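Kutamwood Toy Museum to open hands-on parking game for families in April

Kutamwood Toy Museum will open a new play table for young visitors in April, built on toy cars from its handling collection and a grid marked out in blue tape. The activity, called Park and Move, will run in the Trungate Room on the ground floor and is included in the price of admission.

Park and Move was developed by the museum's learning team with Manalo, the play design studio. Children choose a car, draw a card and move the car from one square of the grid to another, following directions such as "one square left" or "park facing the wall". Older children may set routes for each other or work against a sand timer.

The handling collection holds 97 toy cars, vans and lorries, all of which may be picked up and played with. They are kept apart from the 1416 vehicles in the permanent displays, which remain behind glass.

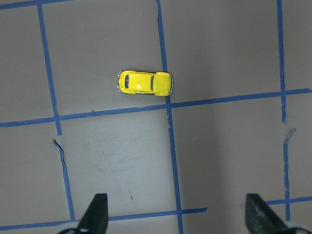

Sessions last 60 minutes and are suitable for children aged four and over, who must be accompanied by an adult. The first session of the day begins at 10.30 am and the last at 3 pm. Places are limited and should be booked at the admissions desk on arrival.

Asuka Kaneko, Head of Learning at Kutamwood Toy Museum, said: "Our younger visitors have asked for many years to touch the cars. We tried several printed mats during the trial sessions, but the children preferred squares made with tape – they could see how it had been done and wanted to make the same thing at home. We have kept it that way."

A printed sheet with the rules and a set of direction cards will be available from the museum shop, price £2. Schools may book the Trungate Room for group visits during term time, and teachers will receive the cards in advance.

The activity is supported by a grant from the Rovon Fund, which also paid for the new step-free entrance to the room.

Notes to editors

Interviews with the learning team can be arranged through the museum's press office. Photography in the Trungate Room is by appointment, before the first session of the day.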